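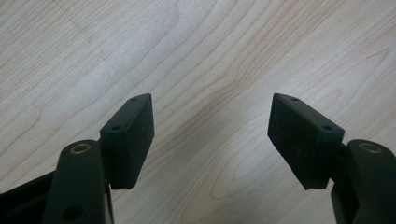
Speaker notes: Reading a Tabletop
Talk for the Gralton Home Workshop Evening, 4 Jun 2021
Hussam Mahasneh

(Start slow. People are still finding chairs. Ask them to put a hand on whatever table is nearest.)

Good evening, everybody! I'm Hussam, and I have been looking at tables for 20 years, mostly other people's, often while they were trying to feed me dinner. Tonight I want you to go home and look at yours.

Let's start with the opening slide, because I love this top. Pale, beige, very plain from across a room. You could eat breakfast at it for years and never look down. But get close and there's so much going on! The lines are only a little darker than the wood around them, and they run in long curves, some of them sweeping right across. Toward the middle, low down, the curves close up into ovals, one tucked inside another. Woodworkers call that cathedral figure, after the pointed arches.

(Pause here. Let them look. Somebody always says it looks like a map, and they're right, so go with it.)

Yes, a map! Think of the lines for hills on a hiking map. A tree grows a new layer every year, each one wrapped around the last, like a stack of paper cones. Slice that stack lengthwise, off to one side of the center, and the blade goes through the layers at a shallow angle. Where it just skims a layer you get a wide arch or an oval. Where it cuts more steeply the lines crowd together and run straighter.

(Do the onion now. Cut it off center, hold up the flat side. Bring the good knife this time, not the one from the Rallari kitchen.)

Same board, same tree, and you get calm stripes at one side and these wild ovals in the middle. A small wobble in the trunk shows up as a big wave on the surface.

Next part: light.

Look back at the slide, at the upper part, where there's a broad band that's a bit brighter. That's light coming off the smooth finish. People call me about this. They say, "Hussam, my table has a pale patch," and I say, walk to the other side of it. If the patch walks with you, it's a reflection and you can go and have your coffee. If it stays put, then we talk.

(Demo with the flashlight. Lights down, hold it low, almost flat to the sample board. Go along the grain first, then across.)

Low light is the best free tool there is. It'll show you old cup rings, dents, sanding scratches, the place where a child did homework without a mat. Do it after dark with the ceiling light off. I did our kitchen table in April and found an entire shopping list pressed into it. Eggs, twice.

Now cleaning, and I'll keep this short or Zaid will start waving at me from the back.

Crumbs off first, with a dry cloth. Crumbs are grit. Then a soft cloth, damp, wrung out hard, and go with the long lines of the grain. Then dry it. For most finished tops, most days, you're done. Sticky spot? One drop of dish soap in a bowl of warm water, then wipe again with plain water. Try anything stronger on the underside before it goes near the top.

(If asked about oils: ask back what the finish is. If they don't know, suggest they leave the oil in the cupboard until they do.)

Then my favorite bit, matching boards. If you're making a top from 4 boards, please don't glue them up the minute you get home! Lay them on the floor. Flip them, turn them end for end, swap the outside ones. Straight lines beside straight lines will hide a joint beautifully. Ovals jammed against stripes will show it from the doorway. The Sfeir bench took me 2 evenings of shuffling and I'd happily do it again.

(Pass the samples around. There should be enough for 50 people to share if the front rows don't hang on to them. Get the curved one back!)

Questions. Then remind them that the side door locks at closing and the cars need to be out of the Travex lot.

Shared 20 times | 4 comments

Comments

marblecake: Did the flashlight thing on my grandmother's table last night. Found somebody's long division.

Zaid Nasrallah: I was waving because you had run over, my friend. Great talk. The onion board is still in my sink.

P. in the second row: Does the damp cloth advice go for waxed tops too?

Hussam Mahasneh: Dry cloth for wax, mostly. Barely damp if you have to, and dry it right away.

Related
Choosing your first hand plane
Why drawers stick in summer
Cup rings: what to try first
Notes from the chair repair evening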